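Re-gluing Loose Edge Trim on a Folding Table
Drodby Workshop Notes, updated 2020-06-20

Plastic edge trim on light folding tables lets go at the corners first. The repair takes one evening plus curing time. It applies to flat glued trim. T-molding, which has a barb seated in a slot, needs a different method.

What you need
Contact cement, solvent type
Small stiff brush
Plastic scraper
Denatured alcohol and lint-free rags
Painter's tape
Hair dryer
J-roller or a block wrapped in cloth

Check the core before buying anything. Press a fingernail into the exposed edge. If it crumbles or has swollen, the trim will not hold until the core is sealed with thinned wood glue and sanded flat. 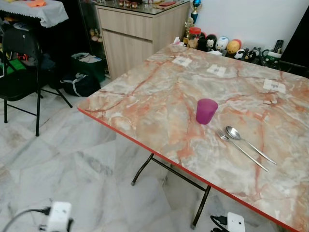
Swelling is most common at the corners, where spilled water collects under the lip. Let a damp core dry indoors for several days. A table stored in a shed since November should be given a full week.

Step 1. Clear the top and lay the table on its side on a blanket, legs folded and latched. Work on one edge at a time.

Step 2. Warm the loose section with the hair dryer on medium and peel back until you reach trim that resists. Stop there. Pulling further stretches the strip, and it will then be too long for the edge.

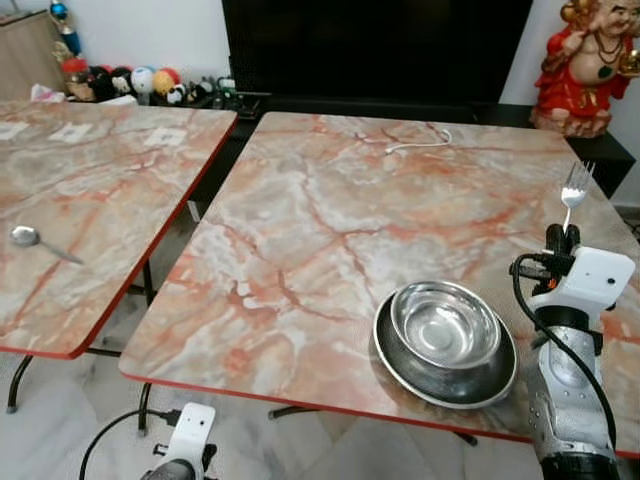

Old adhesive usually stays on the core as a brittle yellow film. Scrape it with the plastic blade held nearly flat. Wipe both faces with alcohol and wait until the smell is gone.

Step 3. Run painter's tape along the top surface, flush with the edge. Printed tops mark easily, and cement is hard to remove from a gloss finish once it sets.

Step 4. Brush a thin coat of cement on the core and on the back of the trim. Let both dry to the touch. Raw particleboard needs 2 coats.
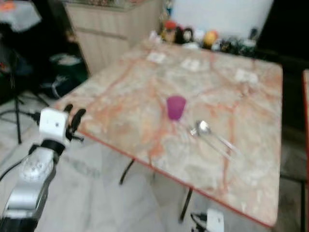 Step 5. Start at the attached end and press the trim down a few inches at a time. Contact cement grabs at once, so line up the top lip before it touches. Warm the strip again to turn a corner.

Step 6. Roll the full length with firm pressure. Remove the tape while any squeeze-out is still soft, pulling it back on itself.

Step 7. Leave the table on its side overnight. Keep hot dishes and wet cloths away from the edge for two days.
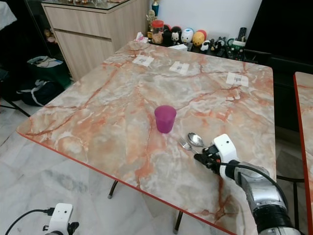

If the trim lifts again
Gap at a corner only: the strip was bent cold. Reheat, lift, recoat and press.
Gap along a straight run: the coat was too thin, or the cement was still wet when joined.
Trim too short to meet: it has shrunk. Replace the whole strip and put the seam on the least visible side.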